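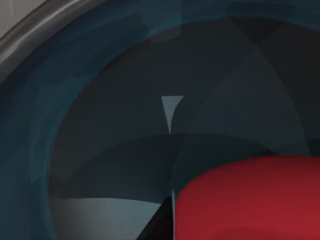
Stostusero writes the house rules for robot work in small workshops, bakeries, packing rooms, anywhere with an arm or two and not much time to read. We are a small company. We don't build robots and we don't sell them. We write down how to run them safely, we test what we write, and we come back and check if anyone is following it. Most of our testing starts in simulation, on simple models with flat shading and no surface detail to speak of. A big red rounded shape close up, dark angular planes behind it, a teal wall curving round the side — plenty to work with when the question is how near is too near. Pretty pictures come later, if at all.

How we started

Began as a side job. A packing firm asked for a one page notice to stick by their new arm and the notice turned into a folder, then the folder turned into us. That first folder was too long and we still have it. More than 40 pages, and the stop procedure was near the back. We keep it on the shelf in the front office as a warning to ourselves.

What we do

Site rules. Short ones. Who can start the machine, who can stop it (everyone), what has to be clear before it moves, what gets written in the log.

Simulated trials before anything goes near a real arm. Slow speed first. Then normal speed. Then the awkward stuff — a part in the wrong place, a view half blocked, a gripper closing on nothing.

Site visits. We come and watch a shift. We don't grade people, we look at where the rules and the work don't match up. Usually the rules need changing.

Training days for supervisors and new starters, at your place or ours. Bring your own log book if you can.

The Khoo checklist

This is the thing most people find us through. Khoo is our start-of-shift checklist, 8 lines on one side of a card. It used to be longer. Every line has to be something a person can do standing at the machine, without logging in to anything. If a line can't be checked by looking, touching or pressing, it goes somewhere else.

A few we get asked about:

Stop button pressed and reset by the person starting the shift. Not by whoever finished the last one.
Camera view checked against the reference view on the wall. If something big is sitting across a corner of it, find out what it is before you start.
Floor markings visible. Repaint, don't tape over.
Log signed with a time, not a tick.

Khoo is free to print and use. Please don't change the wording and keep our name on it. If you do need to change it, change the name as well, so nobody mixes up the two.

Sornirer and Trollosico

Sornirer is our trial library, the set of simulated situations we run new rules against. Plain shapes, curved walls, odd angles, things half out of view. Each one has a written note saying what the robot should do and what it must never do. The notes matter more than the models to be honest. We added five new situations in January, all of them to do with seeing round or into things, and two of the old ones were taken out becuase they passed whatever you did.

Trollosico is the incident log. Members send in near misses and we strip out the names and share what's left. It only works if people send the small ones. A bumped bin counts. A pause that was longer than it should be counts.

How we work

A rule gets tried in simulation, then on one site, then it goes in the pack. No skipping.

A pass in simulation isn't a pass on the floor and we won't sign it off as one. Lighting is different, floors are different, people lean on things.

Plain words. If a new starter has to ask what a rule means we rewrite it.

We don't take money from robot makers. Fees come from members and from training days, thats all of it.

Joining

Any size of site. One arm is fine. Send us a short note saying what the machine does, how many people work near it and what you've got written down already, even if the answer is nothing. We'll send back the current pack and a date for a first visit. Waiting list moves fairly quickly, training days fill up sooner.

Corrections to anything on this page or in the pack are welcome — use the contact form and say which version you have, it's printed on the bottom of the card.

Page last updated February 19, 2025.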